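Gallery: Peg Assembly Cell, Warnton Laboratory

Published 12 February 2023

The Warnton Laboratory suspended work on its two-armed assembly robot after a grip fault in the left hand. The hand reported a secure hold on a peg that it had already released, and the arm continued to the next step of its program. No one was hurt. The following pictures show the assembly task to which the fault report relates.

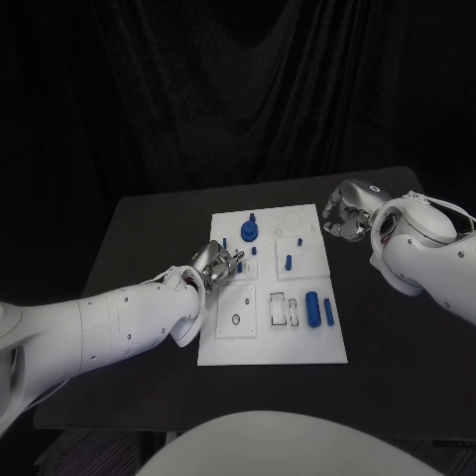

The left hand at a small blue peg on the assembly board, with the right hand held open and clear of the parts.

The fault was entered in the log by Lensa Mamo, shift operator, who stopped the cell by hand. A review of 3,055 stored grip records, led by Jianguo Liang, found 140 in which the reported hold did not agree with the finger position. All of them came from the left hand. The earliest dates from July, when the control software was last updated.
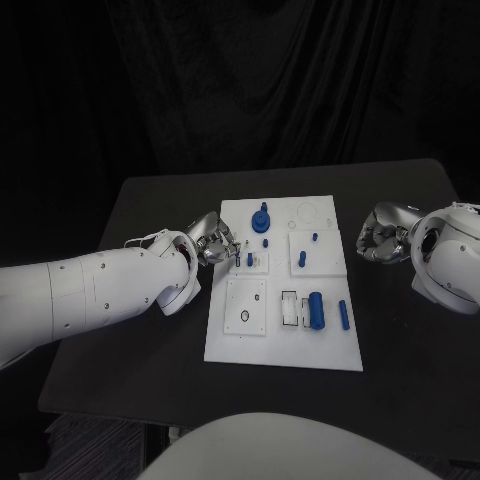
Small pegs proved the most difficult case for the hold check. The signal used to confirm a grip was set for thicker parts, and a slim peg could slip free without changing it enough to raise an alarm. The limit has been reset, and the arm now stops whenever the two readings disagree — including during slow test runs.

The cell will remain restricted to supervised work until 1,000 grips have been completed without a false report. At the time of publication, 600 had been recorded. Staff who need access during this period should apply to Trudy Ashby, Laboratory Safety Office. The full fault report is available on request from the same office.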